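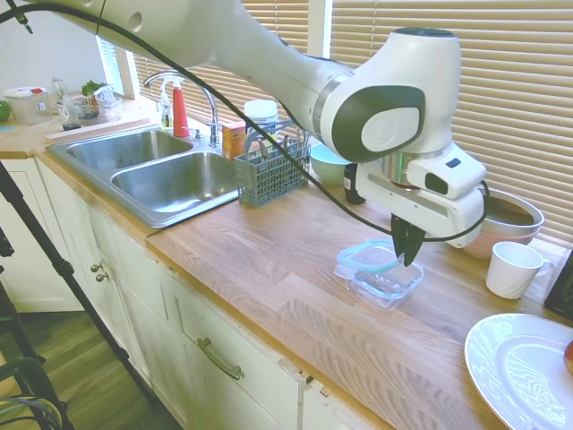
Arm over the glass container and its lid, kitchen counter setup.

4 min read

To: Jekbridge student robotics list
Date: July 29, 2022
Subject: Re: Lid task, what counts as a success?

Replying to the list because three people have asked me the same thing off-list. The message I'm answering is quoted first and my answers follow in order.

> Hi all,
>
> I joined the kitchen group two weeks ago and I'm working through
> the episode logs for the Birkuso entry. I have some questions
> before I label any more of them.
>
> 1. In a lot of the logs the lid ends up on the container but
> isn't pressed down. Some are marked success and some are marked
> failure. Which one is right?
>
> 2. Do we reset the other dishes between runs, or only the
> container and the lid?
>
> 3. Is there a reason we are using the glass container and not
> the plastic ones from the spring? The plastic ones were easier
> for the gripper, going by the March results.
>
> 4. How many more runs do we need before the deadline, and who
> decides when we stop?
>
> Sorry if this is written down somewhere. I looked in the Nomow
> folder and found two versions of the rules that disagree.

On the two versions: the one with the longer title is the old one. I've moved it to the archive folder. Please use the short one, and if you have a local copy of the old one, delete it.

1. Success labels

The Birkuso rules have separate tasks for placing the lid and closing the lid. We entered the placing task only. For placing, a lid that rests on the container and stays there for two seconds after the gripper lets go is a success. It does not have to be square to the rim and it does not have to be pressed down. If it touches the counter at any point after release, mark it as a failure, even when the rest of the lid is on top of the container.

The mixed labels come from the first few days, when some of us were still labeling by the closing rules. We have 188 episodes from that period and they all need to be looked at again. I have done the first 54. If you can take a batch, reply with the range you want so that two people don't do the same ones. Don't change the label in the original file. Put the new one in the second column and leave the first column as it was, or we won't be able to tell what was corrected.

If the recording stops before the release, leave the label blank. Don't guess from the position of the lid in the last second.

2. Resetting the dishes

The container and the lid go back to a start position from the sheet on every run. The mugs, bowls and plate stay where they are for a full block and then get moved for the next block. We want the background to change between blocks but not inside one. In the spring we moved things whenever we felt like it, and afterward we couldn't separate the runs where the layout caused trouble from the runs where the policy was just bad.

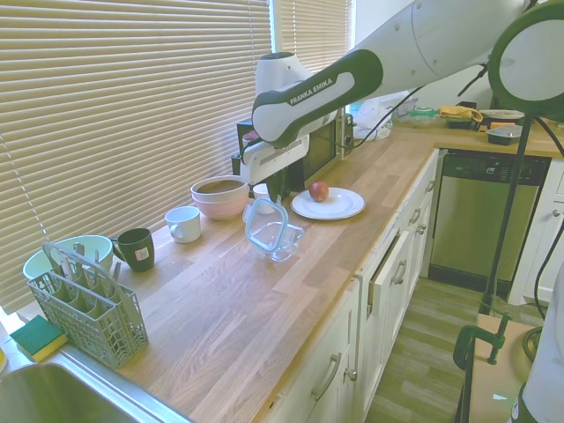

The start positions for the lid include flat on the counter, on top of the container, and leaning against the container. The leaning start is the slow one to set up and people have been skipping it. Please don't. It's in the test set, and so far it's the weakest of the three for us by a wide margin. If the lid slides down while you are walking back to the keyboard, set it up again before you start recording.

Also close the drawers before a block. I know the arm doesn't go near them, but people do, and somebody bumped a tripod last week getting past one. We had to redo the calibration for that camera and lost the afternoon.

3. Glass or plastic

You're right about the March numbers. The plastic containers were lighter and the gripper could push them into place without much going wrong. The depth data was also cleaner. But the Birkuso object list this year has a clear glass container with a fitted lid, and we have to run on something close to it. The transparent parts are hard for the depth camera and I don't have a fix for that. The Ó Dálaigh group wrote to this list in the spring about using two color views and ignoring depth near the container. I've started a branch that does the same. It runs, but I haven't compared it properly yet, so don't merge it.

If you see the fingers come down on the rim, stop the run. Don't wait to see if it recovers. Write "rim contact" in the notes and check the glass for chips before the next run.

4. How many more

As of last night the log has 874 episodes, counting the ones that need relabeling. I would like a full block of leaning starts on top of that, and then we should stop collecting and spend the remaining time on training and evaluation. It isn't my decision alone. I'll put it on the agenda for the next meeting and we can vote. If you can't be there, send your opinion to the list beforehand.

Two other things that aren't in your message:

The booking page for the kitchen has been showing the wrong hours. Evening slots are open again, but you need to have someone else with you when the arm is powered. This applies to everyone, including people who have already done the safety training.

When you finish for the day, copy the logs to the Nomow folder yourself. The automatic copy has failed twice and it gives no warning when it does.

I'll send the relabeling sheet in a separate message with the ranges that are still free.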